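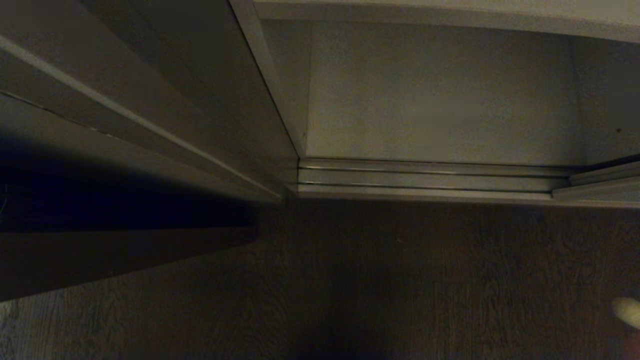 We use cookies to remember your settings. Accept / Manage choices

Jobs & Calls > Home Robotics > Paid, part time

CHORE TESTERS WANTED — Vamotach household trials, Westerberg

Posted Sep 13, 2021

Can a machine do the floors in a normal home yet? Open a closet, clean along the track, close it again, move on to the next room? Our answer so far is sometimes. Need people to help us find out where it goes wrong.

Vondon is taking on 8 testers for the next round. No engineering background needed. If you've cleaned houses, stocked shelves or turned over hotel rooms, you know more about this than we do.

The work
Shifts in furnished and unfurnished homes. You do the chore by hand first, then watch the Monameo unit try the same one and write down what happened. Plain words, short notes. Last round it finished 70 of the 74 open-floor jobs and then did badly at nearly everything with an edge. Closet tracks are the big one. Grit sits between the rails, the brush rides over the top, machine reports done. Sliding doors too — it will push but not always the right way.

Corners and baseboards next. Dark carpet right up against a pale baseboard, a plain wall with nothing on it, a door casing with a dark gap beside it. Easy for you with a crevice tool. The robot slows down, or calls the gap a wall, or skips the last strip completly.

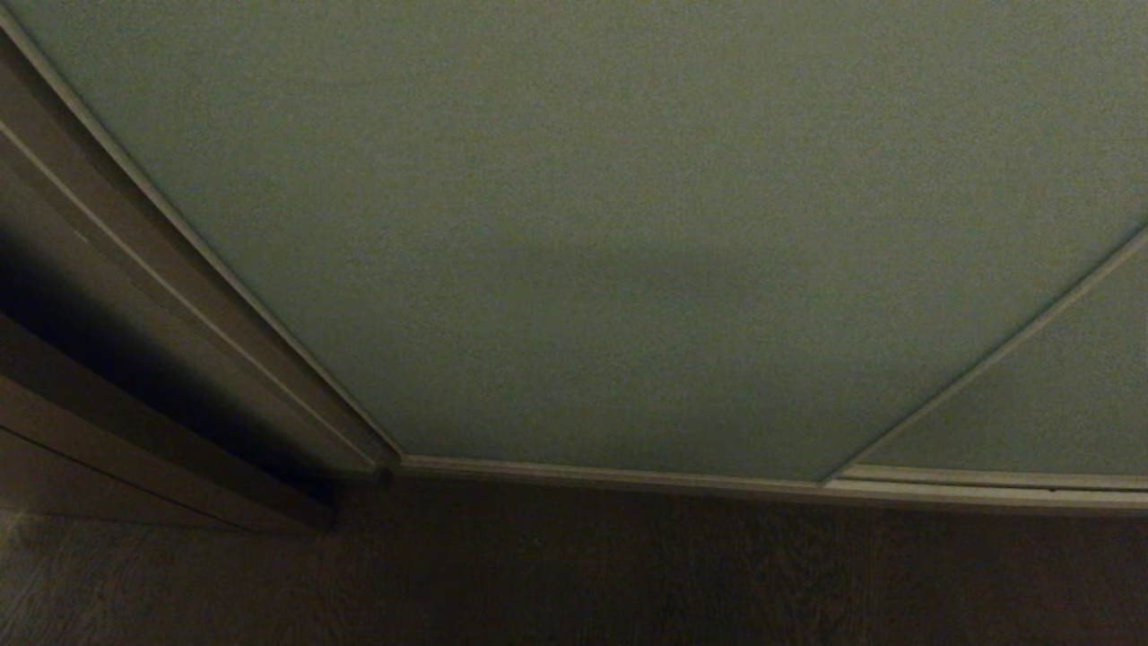 Who we want
- OK with kneeling, bending, carrying a vacuum up stairs
- Can write a clear sentence about a dull thing
- Will say when it did a bad job. Also when it did a good one
- Fine with repeating the same closet all morning
- Own transport a plus, not required

Pay
2,380 dollars for the full round, paid in two parts. Lunch covered. Round ends in February, may extend.

Not a sales job, and you wont be asked to say nice things about the product.

To apply
Short note to Margit Rønning at the Westerberg office: what chores you've done for pay, which one you'd hand to a machine tomorrow, which you wouldn't. No resume needed. Questions on scheduling or access needs go to Narendra Negi, same office. We're filling spots as notes come in so sooner is better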